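# Small Shops and Snack Packaging in Prendcombe

Group project report, second year, 31 January 2026

## 1. Background

The project looked at how dry food and tea sold in small shops is packed, and what people do with the wrappers afterwards. We picked Prendcombe because it has 4 independent grocers within walking distance of each other, and a kerbside scheme that was changed last May. Stetley, the next town along, has a supermarket and was used for comparison.

Our starting point was a classroom exercise on Reisinger's list of packaging types, which sorts wrappers by what they are made of and how easily they come apart. The list is old and does not deal well with pouches made from several bonded layers, so we added a column for these.

## 2. Method

We handed out 100 survey forms, half in each town. Each form asked what the household had bought in the last week, where, and which bin the wrapper went in. Shop owners were asked separately about deliveries and unsold stock. Single-serving packets were treated as one group, whatever was in them.

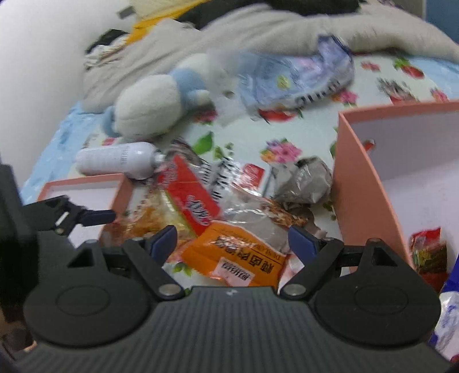 Why were single-serving packets given their own group? They use more wrapping for the same weight of food than a large bag does, and the survey answers on how to throw them away were the least consistent.

The two of us who did the typing up used the same spreadsheet but different spellings for several shop names. This took an afternoon to put right and is the reason table 3 was redone.

## 3. Results

The forms and the shop records together gave 3,598 separate items. Pouches and foil-type wrappers were more common in the Prendcombe shops than in Stetley, where more of the dry food was sold in card boxes with an inner bag.

Most households in both towns put small wrappers in general waste. A smaller group kept them for the soft plastics collection at the Rillville depot, but several wrote on the form that they did not know whether shiny wrappers were accepted there. The depot's leaflet says only "clean film and bags".

Tea was the hardest item to record. Some people counted the outer carton, some the packets inside, and a few counted both.

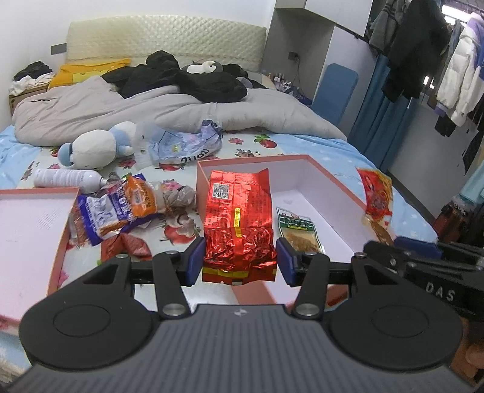 *Fig. 2. Tea packet in red foil, with an open box behind.*

## 4. Problems

Households that returned the form may care more about waste than those that did not. We also asked about one week only, and two of the shops had a delivery missing in that week. The question on price was badly worded and has been left out.

## 5. Further work

A repeat survey in Rillville itself would show whether living near the depot makes a difference. The form should have a separate line for inner packets, and the depot leaflet should be attached to it.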